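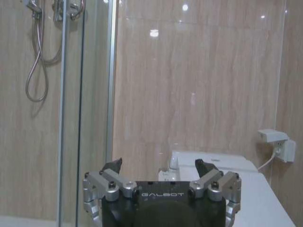 I've spent most of December getting the arm to lift a toilet seat. It's a small job for a person and a long one for me, and the notes were getting scattered, so I'm putting them in one place.

The wrist camera is the only camera I'm using for this part. Sixten Holmgren wanted a second one up on the wall, but I'd rather sort out the first before adding more cables. The trouble is glare. The wall panels are shiny, the lights come back off them as bright spots, and my code for finding edges kept taking a spot on the wall for the rim of the seat. Turning the exposure down fixed most of it. Shower glass is still a problem if the arm swings too far left, so I've put a limit in the software and it now stops well short.

After that I went through the saved pictures. There were 1,784, and I threw out 917 where the seat wasn't in view at all. Joar Engebretsen helped me label the rest over two evenings. We marked the seat ring and the lid separately, as they are nearly the same colour and the code had been treating them as one thing.

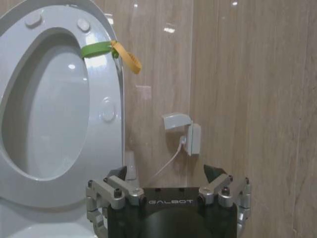

The green band has made more difference than any of the code. Plain pale plastic against a tan wall gives the camera very little to go on, and a strip of strong colour on the edge of the ring is easy to find. The yellow tag hanging from it shows up just as well. I use the green for position and ignore the yellow for now, as it's floppy and could hang differently from one try to the next.

Speed is set to 41 per cent. At 90 the wrist shook so much when it stopped that the first picture after each move was no use.

Still to do: a softer close on the fingers, and a proper check that the pads are clear of the white cable before the arm moves down. Helge Lie has offered to look at the second one. I also need to write down the start position properly, as at the moment it's on the back of a Nyberg receipt.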